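Derken Robotics Board > Practices and Standards > Success criteria for sim pick tests
Page 1 of 1

tdvorak
Posts: 417
I maintain the scoring rules for our tabletop pick suite at Grotton and want to settle one definition before the April revision. The current text reads: "A grasp is successful when both fingers are in contact with the target object." That is all of it. No lift, no hold time, no mention of what else is nearby.

My objection is that contact is cheap. Two fingertips resting against an apple satisfy the rule as written.

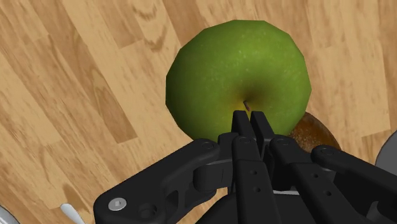 The physics engine reports a contact pair per finger and the scorer writes a pass. Of 2,438 logged episodes, 34 were passed this way and never had a lift command issued. Proposed wording:

4.1 Contact alone shall be logged as "touch" and not scored.
4.2 A grasp is scored when the object is clear of the support surface and stays clear for 15 consecutive control steps.
4.3 Contact with any non-target object shall be logged with its object name.

Comments on 4.2 in particular, please.

greenwood_d
Posts: 88
Agree with 4.1. Disagree with 4.2 as a single number. Control steps are not time. We run the same scenes at two control rates and 15 steps is twice as long in one as in the other. Write it in seconds of sim time or the results can't be compared between sites.

Also, "clear of the support surface" needs a measured quantity. Contact flag gone? Minimum distance? Mesh distance or collision hull distance? A low-poly fruit has corners, and the hull and the visual mesh don't always agree.

tdvorak
Fair on the rate. I'll change 4.2 to sim seconds and put the control rate in the run header. For clearance I would use collision hull distance to the support, with the threshold given in the scene file. The object only has to be held just above the table. Height is a separate metric and I don't want it mixed into pass/fail.

On 4.3, clutter is where most of our arguments start. With a small fruit directly behind the target and a bottle farther back, a finger can brush a neighbor on closing and still come away with a clean hold. I would pass that episode and log the brush.
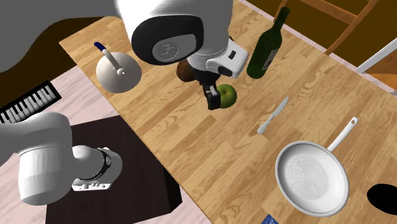
Declan Greenwood disagreed with passing it. A brush that moves the neighbor is a disturbance, he wrote, and the Escobedo checklist we all started from fails the episode if any non-target object is displaced beyond tolerance. Drop that and you reward policies that plow through the table.

tdvorak
Then it should be a second column. Grasp: pass or fail. Disturbance: pass or fail. Folding them together hides which one broke.

greenwood_d
I can live with two columns if the headline figure requires both. Otherwise people will quote the first column only.

tillness_sim
We tried two columns. People quoted the first column only.

tdvorak
Noted. Draft 4.4: "The reported success rate shall count only episodes passing both 4.2 and the disturbance check." Displacement tolerance still open - send values with the object mass you tested them on.

greenwood_d
Will send ours. Please also state when the baseline pose is sampled. It should be after the scene settles, before the first arm command.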